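Frequently Asked Questions

I get a lot of email about packing food for work, and most of it circles back to the same handful of questions. So I've put my answers in one place. I'm a home cook who spent years eating out of vending machines on the late shift at a warehouse in Buchanan, and then slowly stopped doing that. I'm not a dietitian, so please take anything medical to somebody who is.

Who is this site for?

Anybody who eats at least one meal a day away from home and would like it to be a decent one. A lot of my readers work nights or rotating shifts, but I hear from bus drivers, home health aides and plenty of office people too. If your break room has one microwave and a long line, you're my people!

I never have time in the morning. When do you pack?

The night before, while I'm cleaning up dinner. I put leftovers straight into the container I'm taking with me, so they never go into a big bowl that I have to deal with later. If dinner was something that doesn't travel (fried fish, I'm looking at you) I fall back on a grain, a bean and whatever vegetable is closest to the front of the fridge. It's a ten-second decision once you've done it a few times.

Do I have to cook everything on my day off?

No, and I gave up on it pretty fast. By the fourth box of the same chicken and rice I'd have traded it for anything. What I do now is cook parts. One pot of brown rice or barley, one tray of roasted vegetables, some boiled eggs. Those go in different directions during the week - a burrito one day, a soup the next, a cold salad when it's hot out. I like the short-grain rice from Sumine for this, mostly because it's still pleasant to eat cold. Any rice you like will do.

How long does cooked food keep?

I stick to three or four days in the fridge for cooked meat, beans and grains, and I freeze anything past that. Rice gets cooled fast in a shallow dish and goes into the fridge soon after cooking. Please don't leave it out on the stove overnight. I know your grandmother did. Mine too.

What if there's no fridge at work?

Then you want an insulated bag and a frozen ice pack, and you want to keep perishable food out of the room-temperature zone. The usual home guidance is no more than 2 hours out, and less in real heat. I used an old Porkatport lunch bag for years, and the zipper went before the insulation did. A frozen water bottle works fine as a second ice pack, and then you get to drink it on the way home. On days when I don't trust the setup I bring things that don't care: peanut butter, whole fruit, crackers, a can of tuna with a pull tab, nuts.

I'm starving by mid-afternoon no matter what I eat. Help?

Two things to look at. First, is there any protein in your lunch? A salad of lettuce and good intentions won't hold you till dinner. Add beans, eggs, chicken, tofu, cottage cheese, whatever you like. Second, what about fiber? Swapping white bread for a whole grain one made a bigger difference for me than any snack bar did. And some days you're just hungry, so pack a second snack and eat it without making a big deal of it.

How many calories should a packed lunch have?

It depends so much on your size, your job and the rest of your day that I don't like handing out a number. When I was lifting boxes for a whole shift I ate nearly twice what I eat now at a desk. If your doctor has given you a target, go with that. Otherwise I'd pay attention to how you feel two or three hours after eating, and adjust from there.

Is the food from the vending machine really that bad?

It's fine now and then! I still buy pretzels. My trouble was that it had turned into dinner, four or five nights a week, with a large soda. If the machine is all you've got, nuts or trail mix will usually carry you further than candy, and I'd pick water or plain seltzer to go with it. Check the serving size on the back too, as small bags sometimes hold two.

How much does all this cost?

Less than I expected. I kept receipts one March and found I was spending roughly $40 a week on packed lunches and snacks for two people. Dried beans, eggs, cabbage, carrots, oats and frozen spinach do most of the heavy lifting in my kitchen. Store brands are fine. I do pay extra for good olive oil, and I refuse to feel bad about it.

What kind of containers do you use?
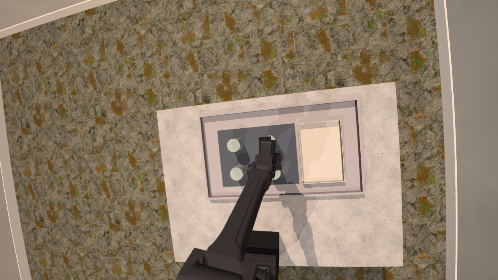 A shallow tray, with a rectangular bin inside it.

At home I mostly use glass with snap lids, since they go from fridge to microwave and don't hold on to tomato sauce. They're heavy, though, so if you walk or bike to work you may prefer plastic marked microwave-safe, or stainless steel if you eat your lunch cold. Get a few of the same size so the lids match. I use a tiny screw-top jar for dressing and it has never leaked on me, knock on wood. The Etberg lunch box lots of you ask about is nice, but the divider doesn't seal, so keep wet things out of the small side.

My coworkers tease me about my lunch. Any advice?

Bring extra. I'm serious - I brought a double batch of black bean brownies once and the comments stopped that same night. If it's coming from one particular person and it's about your body or your weight, that's a different thing, and I'd say something to them or to a supervisor.

Can I eat late at night if I work nights?

You kind of have to eat at some point. What worked for me was a real meal before the shift, a lighter one around the middle, and something small when I got home so I wasn't going to bed stuffed or hungry. If you have diabetes or take medicine with food, please talk with your doctor or pharmacist about timing.

Can I print your recipes for our break room?

Yes, go right ahead. Just leave the site name at the bottom of the page.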